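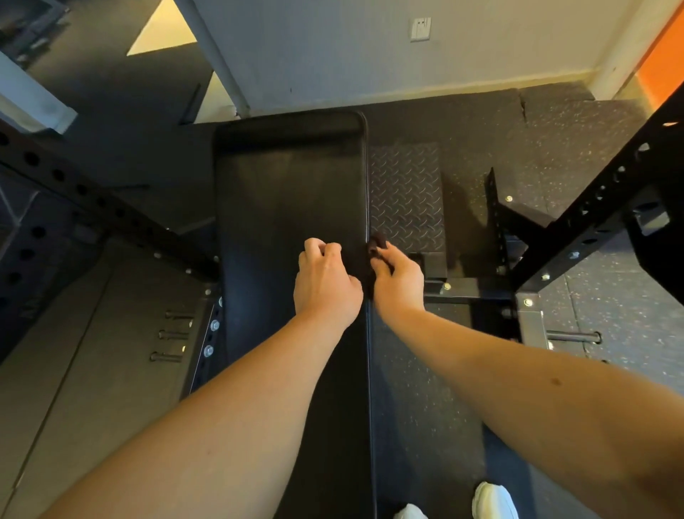

*Hands on the bench pad, right fingertips at the side seam.*

## About Hotudier

We compare grippers, and we love doing it! Hotudier is a small test shop with six people, two long workbenches and more arm mounts than we have arms to put on them. If you build a gripper, a wrist camera or a controller, or you're trying to choose between three of each, we'll put them through the same set of jobs and tell you what we saw.

Most of those jobs come from ordinary places. Gyms have turned out some of our favorites: soft upholstery, stitched seams, round pin knobs, rows of holes in black steel (very hard on depth cameras), and small dark things to pinch against a dark pad. We do every job by hand first and watch how the fingers go in. Then we write down the grip, the angle and the order of moves, and only after that does an arm get a turn.

### How a comparison runs

Each gripper gets 30 tries at a job, on the same arm, with the same controller settings. Our job list is at 331 and growing. Right now the two-finger Tutent and the softer Plorkari are going head to head on straps and folded cloth. The Tutent is quick and closes exactly where you tell it to; the Plorkari is slower but much kinder to thin fabric, and we keep changing our minds about which one we'd take home.

You get the full log, misses included, plus video from the wrist camera if you want it.

### Who we are

Noemi Kasprzak started the shop in a rented room in Rosenthal with one secondhand arm and around 3000 printed fingertips, most of them bad. She still runs the fingertip printer and still likes the odd shapes best.

Got a gripper that does something strange? Send it over. We open new test slots in January, and mornings are the best time to call.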